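3.2 Cups on the table

We were fonder of the disposable cups than we expected to be, and it seems fair to give them a little room of their own. When the visits to homes and break rooms in Helton began in January, our interest was mostly in plates and cutlery, and yet it was the paper cups, light as they are and so easily tipped over, that kept drawing us back to our notes. Of the 139 tables in the Sastutow set, 30 were laid with a patterned cloth, and these turned out to be the ones we enjoyed most (and argued over longest!). A cup on its side shows its base, its mouth and only a part of its print, so a reader going by color alone has to lean on the band or on a bit of lettering. Figure 4 gives one such table, with its plaid cloth and its mix of printed cups.

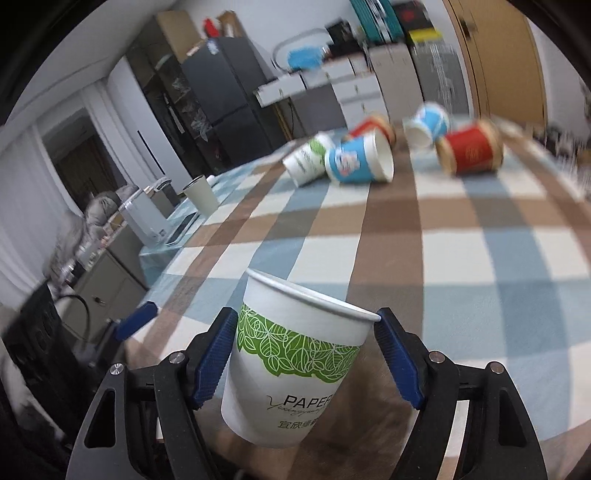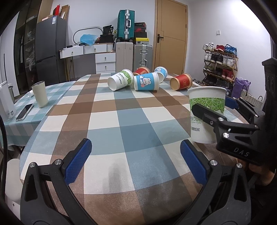 Figure 4. Paper cups on a plaid tablecloth, several of them lying on their sides at the far end.

3.3 Sorting by printed pattern

For the sorting we kept to the bands and drawings on each cup, and left the small script aside.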